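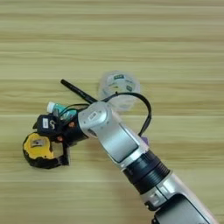 The arm at the sorting table, with the tape measure, bottle, marker pen and tape roll.

Laboratory diary, Plumer building, June

Work resumed at 8:40 a.m. The target for the Prusow task set remains 150 accepted demonstrations, of which 70 were on file when the day began. The task is unchanged from the previous entry: the operator, seated at the remote station, is to guide the arm to one named article in a close group, take hold of it, and set it down on open table. The articles are left near one another on purpose, as the Espinoza office has asked for crowded starts in this phase.

The tape measure was the first article assigned. It is a poor shape for two-sided gripping. The casing is rounded and the rim is thick, and an approach from directly above tends to push it along the wood. I found a lower approach more dependable, with the wrist turned before the descent begins. This should be entered in the operator guide, which at present says only "approach from above."

The marker pen gave less trouble than expected. The bottle was knocked over twice while the operator was reaching for something else, and both attempts were rejected under the standing rule on disturbed articles. I continue to think that rule is too strict. A person clearing a table will nudge one thing while picking up another, and a system trained only on perfect runs will have no record of how to carry on afterward. I have said this to the Vanov group in writing and have had no reply.

Delay between the hand controls and the arm was noticeable before noon. It was small, but I began to wait for the arm at each step, and the recordings show it as a series of short stops. A restart of the control program removed the fault. Eleven runs made before the restart have been marked for review and are not included in the count below.

During the afternoon I tried hand guiding for 2 runs, holding the forearm and leading it through the motion. The paths were smoother than anything produced from the station. My own hands blocked the overhead view for most of each run, however, and neither recording can be used.

Accepted today: some 20 demonstrations, subject to the review. My right wrist is sore and I will ask for shorter sessions.

For tomorrow: begin with the clear tape roll, check the delay before the first run, and charge the spare hand controller, which was left off its stand again.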